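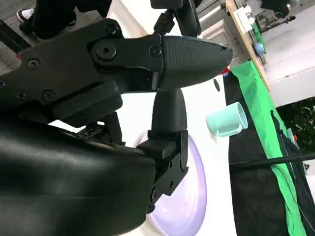

Início | Serviços | Unidades | Perguntas frequentes | Contacto

Perguntas frequentes: braços robóticos na copa e na lavagem de louça

Estas perguntas chegaram-nos das equipas de refeitório nos meses antes e depois do arranque na unidade de Kakon. As respostas aplicam-se a todas as cantinas geridas pela Clisero, salvo indicação em contrário.

O que fazem os braços, ao certo?
Recolhem pratos e chávenas das mesas de triagem e colocam-nos nos cestos da máquina. Não cozinham, não servem e não lidam com facas nem com copos de vidro fino. Essas peças continuam a ser separadas à mão.

Vai haver despedimentos?
Não está prevista nenhuma saída por causa deste projeto. Em Kakon, os 16 trabalhadores da copa mantiveram o contrato e o horário. Cinco passaram a fazer parte do turno na linha de serviço, com a formação correspondente.

E se eu não quiser mudar de função?
Fale com a chefia antes de a escala de julho ser fechada. Quem prefere ficar na copa pode ficar, mas a tarefa inclui agora acompanhar os braços.

Preciso de saber programar?
Não. A formação dura 40 horas, dentro do horário de trabalho e pagas como tal. Aprende-se a arrancar e parar o equipamento, a limpar as garras, a trocar as pontas dos dedos e a registar avarias. A programação fica com a Toteck.

O que acontece quando uma chávena cai ou fica deitada?
O braço tenta pegar nela. Se falhar duas vezes, deixa a peça onde está e acende a luz amarela. Prima a pausa, espere que os braços parem, endireite a chávena e retome. Não meta a mão entre os dedos da garra, mesmo que pareçam imóveis.

A louça partida é descontada a alguém?
Não. Regista-se na folha do turno, como antes - com a hora e o tipo de peça.

Posso estar ao pé dos braços enquanto trabalham?
Pode, fora da linha marcada no chão. Para passar a linha é preciso parar o equipamento. Use sempre calçado fechado.

O trabalho ficou mais leve?
Em parte. Há menos peso levantado e menos tempo com as mãos em água quente. Em contrapartida, há mais tempo de pé no mesmo sítio a vigiar, e várias pessoas queixaram-se disso. Deividas Priedītis, encarregado da copa em Kakon, passou a rodar os postos a meio do turno. As outras unidades podem fazer o mesmo.

Quantas peças tratam por dia?
Em Kakon, até 1.870. Nos dias de maior movimento, o resto é feito à mão.

As câmaras servem para nos controlar?
As câmaras dos braços servem para localizar a louça. As imagens não são usadas para avaliar ninguém nem para contar pausas. O acordo com os representantes dos trabalhadores está afixado na sala de pessoal.

Quem chamo se o braço parar de vez?
Primeiro o encarregado do turno, depois a assistência da Toteck - o número está colado no quadro elétrico. Entretanto, a copa volta ao procedimento manual.

Quando chega à minha unidade?
A seguinte é Egilsson. Para as restantes ainda não há calendário. Dúvidas sobre escalas e formação devem ser enviadas a Poul Thygesen, nos recursos humanos.

Contacto | © Clisero | Todos os direitos reservados | Voltar ao topo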